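What I Learned From Watching a Towel for an Hour

The invitation said the doors would open at ten and that parking was limited. Both statements were accurate, which put Murent ahead of most technology companies before I had even signed in.

I went to their open day on 10th March because a neighbor had a spare pass and because I have opinions about laundry. I have raised three children and run the back half of a small hotel for 14 years. When a company announces that it will teach a robot to deal with household linen, I feel about it the way a plumber must feel about people who say they will "just take a look at the sink."

There was coffee. There were lanyards. There was a young man at the door who asked what sector I was in, and when I said "sheets, mostly," he wrote it down.

The first hour was talk. Valentin Sutter, who runs the home side of the business, gave a speech with slides, and one of the slides had the number 640 on it in letters as tall as he was. That was the hours of practice their system had been given on cloth alone. I did some arithmetic on the back of my program. My newest hires used to get a morning with me and a sandwich. I don't say this to be unkind. I say it because the slide was clearly meant to impress us, and to a person who has trained teenagers it landed a little differently.

A man from Wieser, in the row ahead of me, asked when it would be ready to sell. Sutter said that was a great question. I have noticed over the years that great questions get shorter answers than the ordinary kind, and this one got a sip of water.

Then they let us in to see the thing work, and here my mood improved, for reasons I had not expected. I had come ready to be bored or alarmed. The newspapers give you those two choices. Either the machines are coming for every job by April or they are a rich man's toy. What I saw was slow, and a bit clumsy, and I could not stop looking at it. The other visitors drifted off toward the sandwiches. I stood there with my coat on and my program rolled up, quietly rooting for a machine to get hold of a towel.

Cloth is hard. I wish the speech had said so plainly, in place of the video with the piano music. A cup is the same cup whichever way you turn it. Pick up a towel and it becomes some other shape, then another one when you shift your grip, and your hands have been sorting this out since you were four years old without once telling you about it.

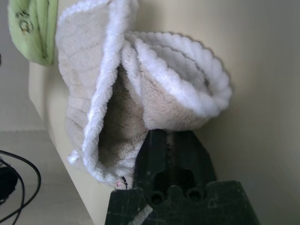

My own method with a towel is to find two corners and let the rest hang, and I have never met a professional who does it differently. Corners are everything. Watch the fingers go in from underneath, though, and you see the trouble a machine has in getting that far. The dark green gripper has a hold of the towel all right, but the cloth has bunched up into big floppy loops, like a napkin at a wedding where the caterer got ambitious, and I'd defy anyone to point to a corner in it. I liked the scuffs on the green part very much. A tool with scratches on it has at least been to work.

I asked the engineer on duty what she would do about the corners. She said they were working on it, and she said it like a person who goes home and thinks about it in the bath. I believed her more than all 27 slides.

So here is my opinion, which is worth what you paid for it. Companies like Murent should fire the piano and let people see the struggle. At a Tenovska event last year I watched a machine perform one perfect trick behind a rope, and I came away knowing nothing at all. On this visit I came away knowing why my job was harder than anybody ever paid me for, and I'd have bought a ticket for that.

Would I have one in the linen room? Not yet. I'd want to see it do a fitted sheet first, and I have met grown adults with degrees who can't.

On the way out they handed me a tote bag and a form asking how likely I was, on a scale of one to ten, to recommend the experience. I gave it an eight. The sandwiches were gone by the time I got there.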